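Shop-floor notes: small parts handling

Fombridge put the chores question to its Irnis bench again this month. Carrying and wiping are largely solved on a clear floor. Sorting pegs by diameter and seating them is slower, and Fillholm still staffs that station by hand. Of 17 kitting tasks on the Fillholm list, four are rated fit for a machine.

Peg work with two arms, blue parts on a marked white sheet:
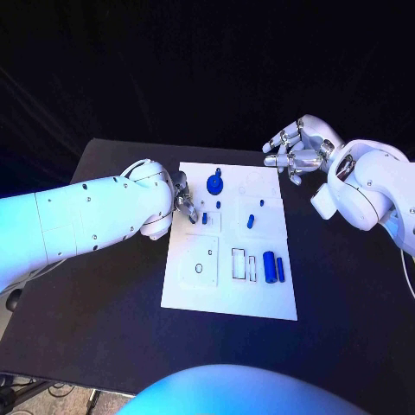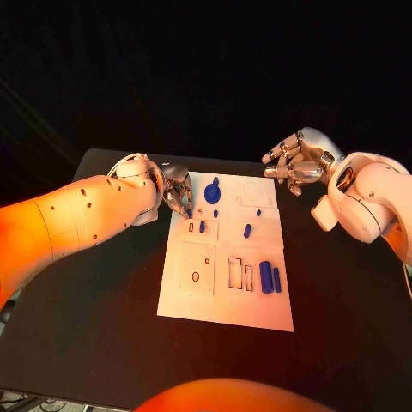
Can a robot take over a kitting station yet?
Only where the parts are few, rigid and always laid out the same way.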